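April, arvo session, bench 2

Board re-sorted again. Blue bits were all mixed in with the metal ones after Vivek borrowed the tray for the Proltumer job, took ages to pick them apart. Fished a couple of pegs out of the Bosteck drawer, think they're ours. Label the drawer!!

Wiped the table down first, rehung the black cloth. Still creased, steamer is over at Rocha's. Not worth the walk.

Pulley goes near the top of the board, centre. Leave it there pls, everthing else gets set out from it. Small pegs stand up on their own, don't lay them flat, they roll and then we're all on the floor looking.

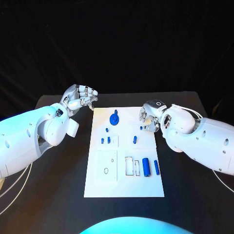 Board with the pulley and pegs, blue peg in hand up top right.

Order sheet: part 913 still on backorder from Nullis, rang them, no joy. Roughly 600 of the tiny ones in the tub so no need to get more of those. Want 3 spare pulleys but, the old one has a burr on the rim. Filed it a bit, will do for now.

To do
- ask Vivek Uniyal re the tray, and the lid
- find a tub with a propper lid
- redo the layout sketch, coffee on the old one

Knocked off 5ish. Lights on the far side still flickering.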